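Home News Politics Investigations Business Opinion Contact

Former Auditor Says Retraining Fund Paid for Courses That Never Opened

14 July 2020

Smaranda Iordache spent two years checking the books of the Flaltard Retraining Fund before she resigned in November. The fund was set up to teach trades to workers laid off when the Ateş smelter closed. She says a large part of the money went to a contractor, Plivatach, for classes that were never held.

"The contract called for 3000 places," she said in an interview at her home. "I asked for the attendance sheets. I got sheets for nearly 1000, and many of the signatures were in the same handwriting."

Iordache said she first raised the matter with the fund's director, Sânziana Ciobanu, in a written memo. She was told the sheets had been lost in an office move. A second memo got no reply.

"I am not saying who took what," she said. "That is for the prosecutor. I am saying the payments went out in full and the papers behind them are not there."

She described a visit to a welding center listed at 100 trainees per term. The building was locked and the electric meter had been removed. The landlord told her that the lease had ended the year before.

Ciobanu has denied any wrongdoing. In a short statement to this paper she said that all payments were approved by the board and that she will cooperate with any inquiry. Plivatach did not answer calls.

Asked why she waited to speak in public, Iordache said she had expected the board to act. "They had my report for months — all of it, with the bank records attached. Then they renewed the contract."
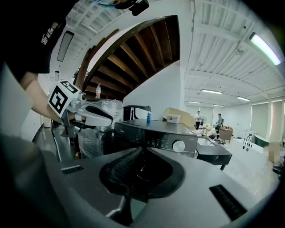

Public Money

She has since given a statement to prosecutors, who confirmed a file is open but would not discuss it. No one has been charged.

Iordache now does bookkeeping for Truvis, a small freight firm. She said former smelter workers still call her to ask about the courses they signed up for. "I tell them to keep their enrollment letters," she said. "Some of them have already thrown them out."

Comments

oldfurnace: I signed up for the electrician course and never got a call back. Still have the letter.

M.T.: Who sat on the board? Print the names.

riverside22: My brother did finish a course there, so some of it was real. He never got his certificate though.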